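Talks > Kitchen Evenings > Speaker notes

The Rack Beside the Sink: notes for my Clikulport talk
2/13/19 | Bronisława Bednarek

Print this page | E-mail this page

Start with the tea towel. Hold it up, ask who dries up by hand and who leaves it all to drip. (Last time in the Muriithi Room it was nearly a fight, so give them a minute and then move on!)

My own side of it: I grew up with a tea towel over my shoulder and I gave it up in September, when my wrist was bad, and I haven't gone back. Everything drips now. That meant I had to start thinking about the rack, which I'd never done in my life. I'd had the same one for 20 years, plastic-coated, with rust coming through at every corner, and I used to wipe round the rust as if it were part of the pattern.

Mention what it cost to replace. There was one at Zirutier for 198, which I laughed at and then went back to look at twice. I didn't buy it. Say that clearly or somebody will ask.

What to talk through, in whatever order the room takes it:

Size. Measure the side before you go shopping, and measure with the tap swung over. I forgot the tap. My first new rack went back the same afternoon.

Plates and bowls. Plates stand up nicely between wires and bowls never do, they lean on each other and trap the water. I put bowls at the end, tipped forward, and mugs go in last on top of whatever's there.

Cutlery. Handles down for spoons and forks, sharp knives nowhere near the rack at all please. I dry those straight away and put them in the drawer – it's the one job the tea towel still has.

Slides on now, all three, and leave them up while I talk about trays and handles.

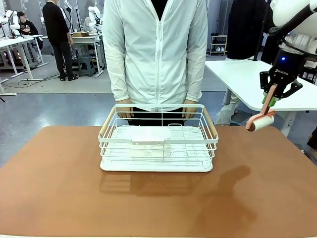
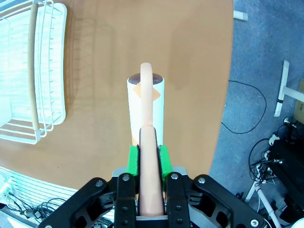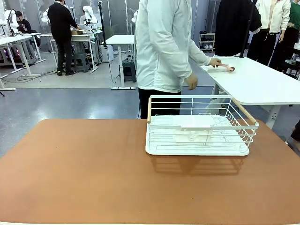

The white wire rack on its table. Wooden handles at both ends show best in the first picture.

Point out the tray in the first and last slides. It's white, it sits at the bottom, and it's what I want to spend the next bit on. A tray is lovely for the worktop and dreadful if you forget it. Lift yours out tonight and look underneath (pause for groans). Mine gets emptied every evening, and once a week it has hot water and a splash of vinegar, then it's left upside down on the draining side until morning.

Then handles. I do like a bit of pale wood on a wire rack, it's kinder to the hands when you carry the thing across the kitchen and it looks less like something out of a canteen. But wood doesn't want to sit wet. Wipe it when you wipe the taps. If it's gone rough, fine sandpaper and a little oil meant for chopping boards, leave it overnight, wipe off what hasn't soaked in. My cousin used cooking oil and hers smelt like a chip pan for weeks.

Carrying: two hands, one at each end, and take the glasses out first. I know we all think we can do it with the glasses in.

If there's time, read out the Akeo letter, the one from the lady who washed up for more than 100 at a christening with a single rack and a borrowed bath towel. Read it slowly, the bit about the gravy boat needs room.

Questions I always get. Can it go in the dishwasher? (Look at the label, and take anything wooden off if it comes off.) What about limescale on the wires? (Vinegar again, an old toothbrush, do the joints.) Is it lazy to leave things in overnight? I say no. Let them argue.

Pass round the 2 sample trays before the break, and get them back after it. Kettle needs to go on at this point, so ask whoever is nearest the hatch.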